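Search this site
Type a word and press enter
Menu recipes, storage, small kitchens

How to set up a snack shelf that stays in order

Updated July 2025

We moved to a flat in Flisberg with a kitchen that has one tall cupboard and nothing more. For the first winter all our small food lived in one heap: crackers, dried fruit, bars, tea, half bags of nuts. Every week I bought something that was already there, behind something else. After some attempts I have a method which works for us, and I write it down in the order I would do it again.

1. Take everything out
Put all on the table or on the floor. Check the dates and make one pile for "eat this month". Wipe the shelf with warm water and a little washing-up liquid, and let it dry before anything goes back.

2. Measure the shelf
Measure the depth, the width and the free height. Mine is 25 cm deep, and this was a surprise for me, I always believed it was more. Write the numbers on a paper and keep it in your wallet. Boxes and baskets in the shop look smaller than they are at home.

3. Choose the groups
Keep the groups few. I have four: sweet, salty, for baking, and for taking with us. If you make 11 groups, as I did the first time, people in the house will not remember them and the heap comes back.

4. Decide what stays in its packet
Nuts, seeds and oats go well in jars. I use the square Trelotetti jars, 1000 ml each, but any jar with a tight lid is good. Bars and bites that are wrapped one by one can stay in their carton – you keep the ingredients list, and the carton stands well by itself. Cut off the cooking instructions from rice or couscous packets and tape them at the back of the jar.

If somebody in the family has an allergy, do not throw away the part with the ingredients. Keep it together with the food, also when it looks untidy.

5. Put the same with the same
Cartons of one flavour should stand together, with the older one in front. When you buy new, it goes behind. Colour helps a lot here, and children who cannot read yet learn it quickly.
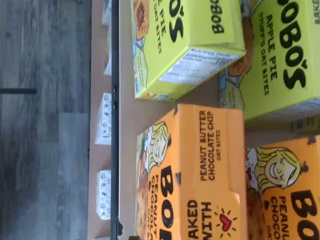 Oat bites in cartons, yellow-green with yellow-green and orange with orange.

6. Use the height
A simple wire step at the back lifts the second row, so you see what is there. Ours is from Gidness and it holds jars without bending. Heavy things stay low. I had once a full jar of honey on the top and I do not recommend it.

7. Make a short list on the door
Write only what you buy regularly. When you open the last packet, put a mark. Before shopping, take a photo of the list – it takes less time than copying it.

8. Repeat two times a year
I do it in early summer and again in December, before the baking starts. It takes me less than one hour now. Between these two times I only move the old things forward when I unpack the shopping.

Related
Labels that come off without glue marks
How long do nuts stay fresh?
Cavalcanti bread bin, after one year of use
A drawer for lids

Get our letter once a month. Your e-mail address
This site uses cookies to remember your settings. Accept Read more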